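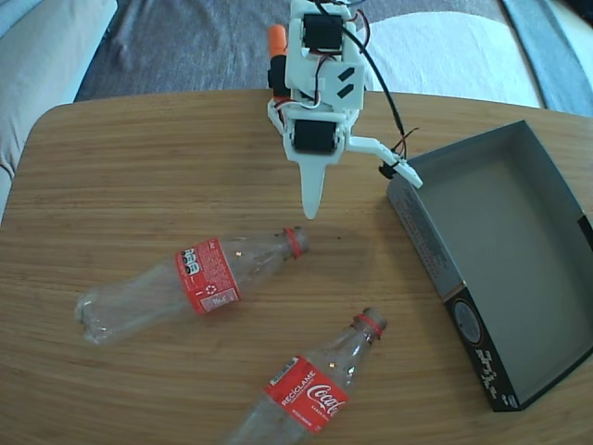

Chapter 7
Planning a Sorting Task

A student team that undertakes a sorting project must first state the task in words that every member can test. The class project for this chapter is known as Dastum, and it is carried out in teams of two. Each team selects one kind of object and one place to put it. Clear plastic bottles lying on their sides, with the label around the middle and the neck left open, present several possible points of grip, and the team must record which of these it intends to use before any program is written. A shallow tray with low walls is an acceptable target. The written plan is limited to 277 words and is submitted in November.

Teams should also define the finished state of the task. A bottle that lies fully within the walls of the box is counted as placed, whatever its direction.
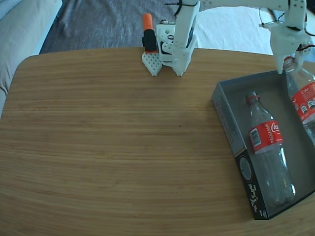

Zinash Admasu advises teams to agree on this rule early, remarking that "most arguments in my class were over what counted as done." Her students kept a log of over 53 attempts and revised their rule twice. Section 7.2 explains how such a log is set up.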